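Okay, laundry thread, because three of you asked how I get through it all without crying. Long one, get a snack 🧺

1/ Background: we moved to the new place in October and I lost my dresser in the process (RIP, it did not fit up the stairs). Everything I own now lives folded on open shelves, so bad folding is just... on display. All the time. To everyone who comes over.

2/ Biggest change by far – I stopped folding on the bed. Big table, plain cream sheet over the top, done. The sheet has some smudges and little stains on it by now and I don't care, it's the folding sheet, that's its whole life.

3/ T-shirts first, always. They're the bulk of the pile and they're the thing I used to do worst. Spread the whole shirt out BEFORE you fold anything. Take the hem in one spot, take the shirt up near the top in another, and pull gently so the wrinkles have somewhere to go.
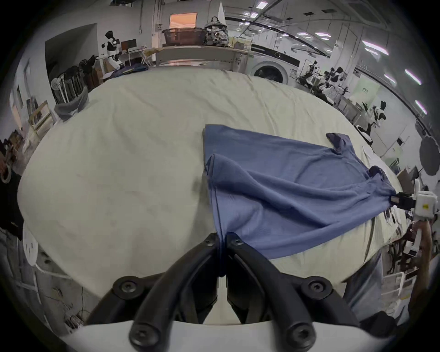
Blue tee, hem end and neck end (or maybe a sleeve edge). Sleeve still flipped up, we'll get there.

4/ The sleeve thing matters more than I wanted it to! If one sleeve is doubled under when you start, you get a lump in the middle of your nice rectangle and you will see that lump every morning. Go find both sleeves. Lay them flat. Then go.

5/ Anil Kotian replied to my last thread saying he skips all this and rolls everything. Anil, I respect you, I tried it for 4 weeks, my shirts looked like they'd been stored in a boot.

6/ Okay, order of operations, as taught to me by my old roommate Nerea (who worked retail at Fellstead and can do this while holding a full conversation):
– shirt face down
– one side in to the middle, sleeve back on itself
– other side, same
– bottom hem up to just under the collar
– fold once more if your shelf is shallow
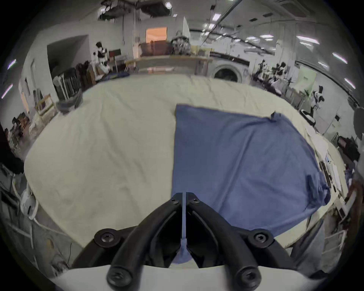
7/ Soft knits are the annoying ones. They bunch up on one side while you're busy with the other, and then you smooth that side and the first one goes. I do little pats from the middle out. Big sweeping arm motions just drag the whole shirt across the sheet, and then you're chasing it around the table.

8/ Do I fold over 198 things a month? Probably, there are kids in this house. Do I iron? I do not.

9/ Someone's going to ask about fitted sheets. I ball them up and shut the closet door. Ask Nerea.

10/ Jeans and hoodies next time, if I ever reach the bottom of this pile. Drop your worst-offender garment in the replies, I want to know what you all hate folding most.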